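Kistia Home Care Support
Ticket: Dull patches and sticky feeling on timber floor after using Funisholm floor polish
Status: Open, waiting for customer
Opened by: Efua Issahaku
Assigned to: Comfort Acheampong

Efua Issahaku wrote:

Good morning. I bought from you the Funisholm polish for sealed timber floors and I have a problem with it in my living room. The boards are long, reddish-brown, with a glossy finish which was there already when we moved in. I don't know which varnish was used. I applied the polish in January, first coat in the evening and second coat 2 hours later. Next day the floor had some dull patches near the hallway and it felt sticky under the socks. After one week it is the same. Please advise how I can remove it without damaging the varnish under it.

Comfort Acheampong replied:

Hello Efua, thank you for writing to us. I am sorry for the trouble. Could you please tell me the following:
How much polish did you use, and on what area?
Did you wash the floor before, and with which product?
What cloth or pad did you use for spreading?
Was the heating or the air conditioning on?

Efua Issahaku wrote:

Thank you for the quick answer. The room is 22 square metres. I used almost the full bottle for two coats, maybe this is too much. Before, I washed with Odoi soap for timber, one capful in a bucket, and I did not rinse after. For spreading I used a flat mop with a microfibre cover. The air conditioning was off and the windows were closed, as it was raining.

Comfort Acheampong replied:

Thank you, this is very helpful. I think there are two causes together. The soap leaves a thin film, and the polish cannot bond well on it. Also the second coat was too early. On the label we ask for 45 minutes in a dry room with open windows, but in humid weather we recommend to wait until the next day.

Please try first on a small area, for example behind the sofa:
1. Vacuum the boards with the soft brush.
2. Mix warm water, not hotter than 40 degrees, with the Hikska polish remover as written on the bottle.
3. Wipe along the grain with a well wrung cloth. Do not leave puddles between the boards.
4. Rinse two times with clean water and dry with an old towel.
5. Wait until the next morning before you judge the result.

Please do not use vinegar or methylated spirits. If the original gloss comes back in the test area, you can continue with the rest of the room, a few boards at a time.

Efua Issahaku wrote:

I did the test behind the sofa and the sticky feeling is gone there. So I continued on the window side over two mornings. I put a picture of the middle part of the floor.
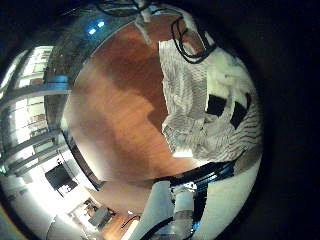 My remaining question is about the hallway end. I have treated it once and with the hand I can still feel a small edge where the thicker polish starts. Should I repeat the remover there, or is it better to leave the floor to rest for some days? I am a bit afraid to put too much water on the same boards.

Comfort Acheampong replied:

I would let it rest for two full days and then repeat only on that strip, with fresh solution and a clean cloth. Change the cloth as soon as it feels slippery, otherwise you only move the old polish to the next board. Please don't scrape the edge with anything hard.

After this, no new polish for the moment. If you wish to apply it again later, one thin coat is enough. I will leave the ticket open until you write to me how the hallway strip came out.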